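Foreign Affairs and Oversight board
Thread: Final report on the Vudulberg consulate evacuation – who wrote the weather line?
Started January 2022

gridref_south
The select committee's final report is out. 742 pages in the main volume, plus annexes. I have read chapters three to five and skimmed the rest. The central finding is that the public explanation for the delayed evacuation of the Vudulberg consulate (fog at the airfield) did not originate with anyone at the post. It first appears in a draft prepared in the minister's communications unit, and the draft predates the first meteorological report in the file.

The minority members dissent on that point. Their view is that the unit was working from a phone briefing that was never minuted. Interested in what people make of the two positions before the chamber debates it.

tallow
The minority argument is weaker than it looks. Annex C reproduces the call log for the operations centre. There is no call from the post in the window they rely on. A briefing could have gone through a personal mobile, but then it should have been disclosed under the records order, and it wasn't.

culvert_9
Annex C is the log for one switchboard. The defence attaché's office was on a separate exchange run under the Dutum contract, and the report says at paragraph 668 that those records were "not obtained in usable form". You can't draw a negative from a log you don't have.

tallow
Fair on the exchange. But paragraph 668 concerns the second night. The weather line was drafted on the first.

culvert_9
It concerns both. Read the footnote. The Dutum equipment had been logging in local time and the rest of the system in UTC, so the committee's own staff could not say which night a block of the entries belonged to.

gridref_south
Confirming the footnote says that. It also says the staff "preferred" the second night on the balance of the other evidence. I would have liked to see that other evidence set out. It isn't, unless it's in the closed annex.

pelican crossing
Longtime reader, rarely post. I worked in a department (not that one) on the production side of ministerial statements. A holding line with a placeholder cause is common. Somebody writes "due to conditions at the airfield" and the next person up changes "conditions" to "fog". No intent is needed for that. The report treats each revision as a decision and I think that overstates how these documents get made.

tallow
The report deals with that. It took evidence on the drafting practice and rejected it as an explanation, mainly on account of the covering email, which asks that the airfield be "kept at the front" and the security warnings be held back "until asked". That is an instruction about emphasis. It was sent before anyone had checked whether aircraft were in fact landing at Sodton, and they were.

pelican crossing
Two landed. Both were light aircraft. Whether a transport could have is a separate matter, and the air force evidence on it is split.

brackwater
The split is narrower than the press coverage suggests. One witness said the runway at Sodton was below minimums for the type. The other said it was at minimums and that the crew would have had discretion. Neither said it was closed. The ministerial statement said it was closed. Whatever you think about motive, the statement was wrong on its face and stayed uncorrected until May.

culvert_9
Agreed that it was wrong and agreed that the correction was late. My objection is to the leap from there to "crafted", the word used in the chair's foreword. It does not appear in any of the numbered findings. Finding 12 says "prepared without adequate reference to the post". Those are different claims and the foreword is the one that gets quoted.

gridref_south
Forewords aren't voted on, for what it's worth. The findings are. The minority signed up to Finding 12 with a reservation and to most of the security findings without one.

oxbow
Which is the part that should be getting attention. The Esteban review recommended a second egress route and a larger guard rotation well before any of this. Both were costed and both were deferred. The deferral was signed at officer level and never went to the minister, under either the current government or the previous one. Chapter six, and I have yet to see a single news item on it.

brackwater
Chapter six is also where the committee is at its most cautious. It says the deferral "may have contributed". There's no modelling of whether a second route would have shortened the evacuation.

oxbow
You don't need modelling to say that one gate is worse than two when the road outside the one gate is blocked.

brackwater
You do if the second gate opens onto the same road – see the site plan in Annex F. The Esteban proposal put it on the western wall, and the western lane joins the main road before the roundabout.

oxbow
I had missed that. I'd still say the guard rotation stands on its own.

brackwater
No argument on the guard rotation.

tallow
On procedure: does anyone know whether the closed annex goes to the oversight body automatically, or only on request? The terms of reference are silent and the standing orders seem to assume there is no closed material.

gridref_south
On request, as I read it. The request has to be made within the sitting period, so if the debate is put off again the window could lapse. I've written to the clerk's office to ask and will post the reply in this thread.

culvert_9
If they answer, ask about the Dutum records as well. "Not obtained in usable form" implies they were obtained in some form. A list of what was handed over would settle half of this thread.

gridref_south
Added to the letter.
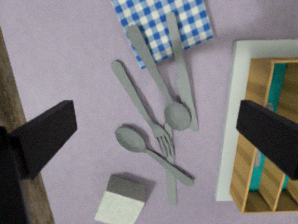 Page 2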